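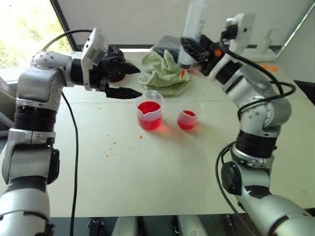
20 octobre 2020 - Hema Hegde
Lecture : 2 min

Cellule de versement, reprise après l'arrêt d'hier. Jarrah avait laissé un mot : le bras gauche force en fin de rotation du poignet et la pince dérive vers l'avant quand elle arrive à hauteur du bord du verre doseur. Pas d'alarme, juste un écart qui grandit au fil des cycles.

Commencé par les câbles. À gauche, le câble noir fait une boucle au-dessus du poignet puis descend le long du bras. La boucle était trop courte : en rotation complète elle se tendait et tirait sur le connecteur. Desserré les deux colliers, redonné du mou, resserré à la main. Même contrôle à droite, rien à reprendre, la boucle à côté du coude a assez de marge. À revoir quand même si on change la position de repos.

Ensuite le zéro du poignet gauche. Bras hors couple, repères alignés, enregistrement, redémarrage du contrôleur. Le premier essai n'a pas été pris en compte, j'avais oublié de quitter le mode maintenance. Deuxième essai correct. Valeur codeur relevée après recalage : 1140. Je la note ici parce que la fiche Drivilent qui est dans le classeur date d'avant le changement de réducteur (mai) et ne vaut plus rien. Satish, si tu passes, tu peux la jeter.

Doigts de la pince gauche : stries encrassées, nettoyées à la brosse souple et à l'alcool. Pas d'usure visible à la loupe. Je n'ai pas remplacé les embouts, il en reste un jeu neuf dans le tiroir Skorent.

Essais au liquide rouge, grand verre vers petit verre. On garde le colorant, le niveau se lit beaucoup mieux à travers le plastique transparent et les gouttes se repèrent tout de suite sur le plateau blanc. Approche à vitesse réduite, pince ouverte, arrêt juste avant le bord du grand verre, puis saisie. L'arrêt est maintenant au même endroit d'un cycle à l'autre. Fait tourner presque 600 secondes en approche seule, sans verser, pour voir si la dérive revenait. Rien.

Versement complet pas encore validé. Le bras droit démarre un peu tôt et je préfère que Jagadeesh regarde la synchronisation avec moi avant d'aller plus loin.

Plateau : il reste des miettes orange devant le grand verre et à sa gauche. À aspirer, pas à souffler, sinon ça finit dans les embases sous la table. La serviette verte reste derrière les verres, prière de ne pas la rapprocher, elle gêne la descente de la pince.

À faire :
- synchro gauche/droite avec Jagadeesh
- commander des colliers larges chez Kowalchuk
- mettre la nouvelle valeur de zéro dans le fichier de configuration (pour l'instant elle n'est que dans le contrôleur)
- demander à Lok-yiu si la sauvegarde de mai existe encore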